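Speaker notes: Two grippers, one board
Talk slot: Tuesday, after the coffee break. Speaker: Dorottya Orbán

Slide 1. Title
Name, group, thanks to Murdo Crichton for the fixtures and to Barbara Wieczorek for the controller work. Keep it short. The session chair wants questions at the end, so say so now.

Slide 2. What was compared
Two end effectors on the same arm, same wrist camera, same controller. First one is the Joslow parallel jaw, stock pads, stroke limited in software. Second one is the Fleltix linkage hand, three-finger, pivoted plates, driven from the palm. I will say "jaw" and "hand" from here on.
The arm was not changed between runs. The wrist camera was taken off and refitted once per gripper change, and hand-eye calibration was redone every time. If anyone asks about calibration drift, go to backup slide A.

Slide 3. Why computer parts
Drives, memory modules and processors are awkward in different ways. A 3.5-inch drive is heavy for its size and has a smooth metal cover. A memory module is thin and has components on its faces. A processor gives you very little edge to hold. Connectors and contacts are off limits for all of them.
The task comes from the Nosbridge refurbishing line, where parts are sorted before test. We did not try to reproduce the line. We took the three part types and one panel layout.

Slide 4. Protocol
3,423 grasp attempts in total, both grippers. An attempt starts when the fingers leave the pre-grasp pose and ends at release or at timeout. An attempt that timed out counts as a failure, including the ones where the part was held but the controller had not reported it.
Say this slowly. In the January version of the talk people assumed timeouts had been thrown out.
Panel orientation was varied: flat on the bench, vertical, and overhead. Part order was shuffled by script. Operators did not choose the next part.

Slide 5. Controller settings
Position control on approach, switch to force-limited closing at contact. The switch threshold was tuned separately for each gripper, on parts that were not used in the comparison. Barbara's point, which I should repeat: one threshold for both grippers would look fair on paper and would have favored the jaw, where motor current follows pad force fairly closely. In the hand, the linkage ratio changes as the fingers close, so the same current means different things at different openings.
We used a lookup table on finger angle. There is no force sensor at the fingertips.

Slide 6. Results, flat and vertical
Show the plot, leave it up, talk less.
Jaw is quicker to close and easier to repeat. On the drive there is little to choose between them when the panel is flat. On the memory module the jaw is better in both orientations, and I would not argue with anyone who picked it for that part alone.
The hand does better when the approach is off by a few degrees. The fingers settle on the part at slightly different times and the part gets squared up on the way. The jaw pushes the part against its clip and stalls.
Do not quote a single overall score. The mix of parts would decide it.

Slide 7. Camera
Same camera for both, small module at the wrist, fixed focus. With the jaw, the pads stay in a narrow band of the view and the part is mostly clear. With the hand, the links take up a lot of the view and the amount changes with finger angle. We masked the fingers using a rendered model of the hand. The mask is generous near the pivots and that costs us part edges.
Mention the Urquhart bracket: moved the camera outward by 17 mm, gave a better view of the fingertips, and collided with the panel in the vertical setup. We went back to the original mount. All the numbers in this talk are from the original mount.

Slide 8. Overhead panel
Full-width picture, no text on the slide.

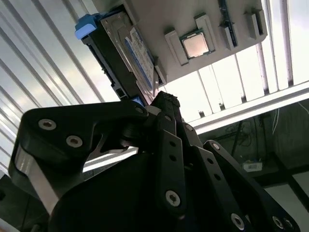 Rory Chisholm asked at the internal run-through whether overhead was worth testing at all, given that no sorting line he knew of hung its parts upside down, and whether the time would have been better spent on a second memory module type.

Answer to give if it comes up again: overhead is there to take gravity away as a helper. On a flat panel a poor grasp can pass because the part rests in its seat until the lift. Overhead, once the clip lets go, the fingers carry everything. The second module type is a fair request and is on the list.
Then two technical points. Lighting: the camera looks up toward the ceiling fixture, auto exposure responds to it, and dark links against a dark drive body lose contrast. We locked exposure for the overhead runs. Approach: a single fingertip can get close to the drive before the other fingers are in position, so the closing order matters. We now hold the upright finger back until the other two report contact.

Slide 9. Overhead, numbers
315 overhead attempts, fewer than for the other orientations, and the slide should say so in the axis label. Confidence bands are wide. The hand leads on the drive. On the processor neither gripper is good enough to recommend.

Slide 10. Wear
Joslow pads were replaced once. On the hand, pivot screws were checked at every calibration. Morven Baird has the torque log and will share it on request.

Slide 11. Open items
Fingertip sensing on the hand. Tighter finger mask. Repeat of the overhead set with a diffuser over the light. Second module type.
Stop here, leave slide 11 up for questions. Backup slides: A calibration, B threshold tuning, C timeout breakdown by part.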